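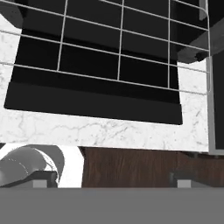

5.3 Pneumatischen Schwenkantrieb auf den Kugelhahn montieren

Dieser Abschnitt gilt für einfachwirkende Antriebe der Baureihe Plavex PA mit Federrückstellung, aufgebaut auf Zweiwege-Kugelhähne mit Kopfflansch. Für doppeltwirkende Antriebe siehe Abschnitt 5.4. Der Endschalterkasten Okus wird erst nach dem mechanischen Aufbau angeschlossen (Abschnitt 5.5).

VORSICHT
Quetschgefahr durch vorgespannte Federn. Die Federpakete stehen auch ohne Steuerluft unter Spannung. Enddeckel niemals am montierten Antrieb lösen.

ACHTUNG
Rohrleitung vor Beginn der Arbeiten absperren, entspannen und entleeren. Bei Medien, die in der Kugel verbleiben können, den Hahn in halb geöffneter Stellung spülen.

Voraussetzungen

Steuerluft gefiltert und trocken, Anschlussdruck gemäß Typenschild. Montagebrücke und Kupplung müssen zum Kopfflansch passen. Bei Hähnen mit abweichendem Wellenende den Adaptersatz 1076 verwenden.

Montage

1. Kugelhahn von Hand in die Sicherheitsstellung bringen. Bei der Ausführung "Feder schließt" ist das die Stellung ZU. Der Schlitz auf der Schaltwelle steht dann quer zur Rohrachse.

2. Handhebel und Anschlagscheibe entfernen. Die Stopfbuchsmutter bleibt angezogen.

3. Montagebrücke auf den Kopfflansch setzen und die Schrauben handfest eindrehen.

4. Kupplung auf die Schaltwelle stecken. Sie muss sich ohne Werkzeug aufschieben lassen. Klemmt sie, Wellenende auf Grat prüfen. Nicht mit dem Hammer nachhelfen.

5. Antrieb drucklos aufsetzen. Der Stellungsanzeiger muss mit der Stellung der Kugel übereinstimmen.

6. Antrieb ausrichten und die Schrauben über Kreuz anziehen, zuerst am Antrieb, danach am Kopfflansch. Drehmomente siehe Tabelle im Anhang.

Hinweis: Zwischen Kupplung und Antriebswelle muss axiales Spiel bleiben - mindestens 2 mm. Fehlt das Spiel, drückt der Antrieb auf die Spindelabdichtung, und der Hahn wird vorzeitig undicht.

Endanschläge einstellen

7. Kontermuttern an beiden Anschlagschrauben lösen.

8. Anschlag der Sicherheitsstellung bei drucklosem Antrieb einstellen. Zum Verdrehen der Schraube den Antrieb kurz mit Luft beaufschlagen, damit der Kolben nicht anliegt, danach entlüften und die Stellung kontrollieren.

9. Gegenanschlag unter Druck einstellen. Die Kugelbohrung muss mit der Rohrachse fluchten.

10. Kontermuttern festziehen und beide Stellungen erneut prüfen.

Funktionsprüfung

11. Magnetventil Jilley anschließen und den Antrieb dreimal vollständig durchschalten. Die Bewegung muss gleichmäßig und ohne Rucken ablaufen.

12. Luftversorgung unterbrechen. Der Hahn muss selbsttätig in die Sicherheitsstellung fahren. Bleibt er vorher stehen, Drosselschraube am Abluftanschluss öffnen und die Prüfung wiederholen.

13. Anschlüsse mit Lecksuchspray prüfen.

Wartung

Schraubverbindungen nach den ersten 2000 Schaltspielen nachziehen. Dichtsätze nur von Zacharopoulos beziehen - andere Werkstoffe sind für die Laufbuchse nicht freigegeben.

Technische Rückfragen zu diesem Abschnitt: Facundo Orellana, Anwendungstechnik. Bitte Typ und Seriennummer des Antriebs angeben.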